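Notebook, home-sim work, December
Room build: Skarnville, tiled bedroom

Spent the morning with Rattana on the draft of our clearance rules for furnished rooms. The old text from Kröger was written for warehouse cells, and it assumes that everything near the arm is either fixed or forbidden. In a bedroom this does not help much. Ekkachai asked for rules which a new person can check from renders alone, before any run is started.

What I wrote down so far:

Rule 1. No planned path closer than 80 mm to bed posts or walls. In a gap between bed and wall, the speed limit goes to the low setting for all joints, also for the ones far from the furniture.
Rule 2. Thin upright things (rods, lamp poles, handles) get a collision shape wider than the mesh. The planner in Hitar build 419 takes them too literally.
Rule 3. Small items on a seat or a bed are listed by position, and by name only if we are sure of the name.
Rule 4. Flat objects on a counter: approach from the open side, never over the lamp. 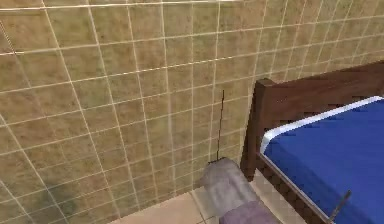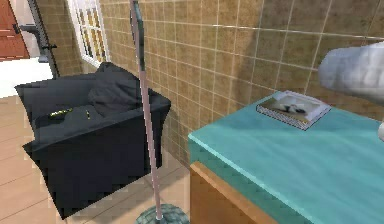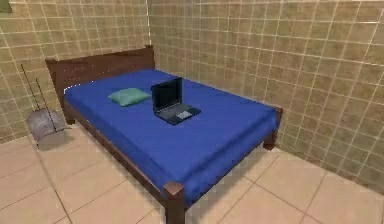 Skarnville renders. First: arm between wall and bed. Second: gripper over the turquoise counter. Third: bed with laptop and pillow, bucket on the floor.

Rattana does not agree with 80 mm. She wants 45 in narrow places, otherwise half of the room is closed for us. I would keep 80 as default and permit 45 only with a written note in the run sheet, signed by two people. To discuss with Ekkachai.

Open: does the laptop count as fragile or as a surface item? In the Flikden list it is both, under different numbers. I prefer fragile.

Also the rods by the bucket should be marked movable. Check the mass values, I did not find them in the asset file.

Next: repeat the path check five times with wider shapes, same seed.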